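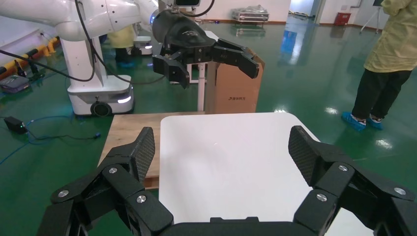 Dienstreisen beantragen und abrechnen

Stand: 7. April

Diese Anleitung gilt für alle Beschäftigten des Instituts Zuder an den Standorten Odera und Lemine. Sie beschreibt den Ablauf von der Antragstellung bis zur Auszahlung der Reisekosten. Für Gäste und externe Vortragende gilt ein gesondertes Verfahren, das bei der Reisestelle zu erfragen ist.

Wann ein Antrag erforderlich ist

Jede Reise, die aus dienstlichem Anlass an einen Ort außerhalb des eigenen Dienstortes führt, ist vor Antritt zu genehmigen. Dies betrifft auch eintägige Reisen sowie Reisen, deren Kosten von dritter Seite übernommen werden. Fahrten zwischen Odera und Lemine gelten als Dienstgänge. Für sie genügt die formlose Zustimmung der vorgesetzten Person; eine Abrechnung der Fahrkarte ist dennoch möglich.

Eine nachträgliche Genehmigung kommt nur in begründeten Ausnahmefällen in Betracht.

Antrag stellen

1. Melden Sie sich mit Ihrer Dienstkennung im Portal Hinora an und wählen Sie den Menüpunkt »Reisen«, dann »Neuer Antrag«.

2. Tragen Sie Reiseziel, Reisezweck sowie den geplanten Beginn und das geplante Ende ein. Maßgeblich ist der Zeitpunkt, zu dem Sie die Wohnung oder die Dienststelle verlassen.

3. Geben Sie die Kostenstelle an. Wird die Reise aus Drittmitteln finanziert, ist zusätzlich die Projektnummer einzutragen. Bei einer Aufteilung auf 2 Kostenstellen ist das Verhältnis im Bemerkungsfeld anzugeben.

4. Schätzen Sie die voraussichtlichen Kosten für Fahrt, Unterkunft und Teilnahmegebühren. Liegt die Summe über 400 Euro, ist neben der vorgesetzten Person auch die Haushaltsabteilung zu beteiligen. Hinora leitet den Antrag in diesem Fall selbsttätig weiter.

5. Laden Sie die Einladung oder das Tagungsprogramm als PDF-Datei hoch und senden Sie den Antrag ab.

Der Bearbeitungsstand ist jederzeit unter »Meine Vorgänge« einsehbar. Anträge für Reisen im August sollten frühzeitig eingereicht werden; die Reisestelle ist in diesem Monat nur vormittags besetzt.

Fahrkarten und Unterkunft buchen

Buchungen dürfen erst nach Vorliegen der Genehmigung vorgenommen werden. Bahnfahrten sind in der Regel in der zweiten Klasse durchzuführen. Vorhandene Ermäßigungskarten — auch privat erworbene — sollen genutzt werden. Die Benutzung eines privaten Kraftfahrzeugs ist im Antrag anzugeben und kurz zu begründen, etwa mit der Mitnahme von schwerem Material oder der fehlenden Anbindung des Zielortes.

Lassen Sie die Hotelrechnung auf die Anschrift des Instituts ausstellen. Das Frühstück muss auf der Rechnung gesondert ausgewiesen sein. Ist dies nicht der Fall, wird das Tagegeld um den entsprechenden Pauschalbetrag gekürzt.

Reise abrechnen

1. Öffnen Sie in Hinora den genehmigten Antrag und wählen Sie »Abrechnung anlegen«. Die Angaben aus dem Antrag werden übernommen und sind bei Abweichungen zu berichtigen.

2. Erfassen Sie jeden Beleg einzeln. Kassenzettel auf Thermopapier sind vor dem Einreichen zu kopieren.

3. Geben Sie unentgeltlich erhaltene Mahlzeiten an. Hierzu zählen auch Speisen, die in einer Tagungsgebühr enthalten sind.

4. Prüfen Sie die hinterlegte Bankverbindung und senden Sie die Abrechnung ab. Die Originalbelege reichen Sie in einem Umschlag mit der Vorgangsnummer über die Hauspost ein.

Die Abrechnung ist innerhalb von 12 Wochen nach Ende der Reise vorzulegen. Nach Ablauf dieser Frist verfällt der Anspruch auf Erstattung.

Änderung oder Ausfall der Reise

Verschiebt sich eine Reise oder entfällt sie, ist der Antrag in Hinora unverzüglich zu ändern oder zurückzuziehen. Stornokosten werden erstattet, sofern der Ausfall dienstlich oder durch Krankheit bedingt ist. Ein Nachweis über die Stornierung ist beizufügen.

Zuständigkeiten

Anträge und Buchungen: Gladys Langat, Reisestelle Odera
Abrechnungen und Drittmittelreisen: Emmanuel Muli, Haushaltsabteilung Lemine

Bitte geben Sie bei Rückfragen stets die Vorgangsnummer an.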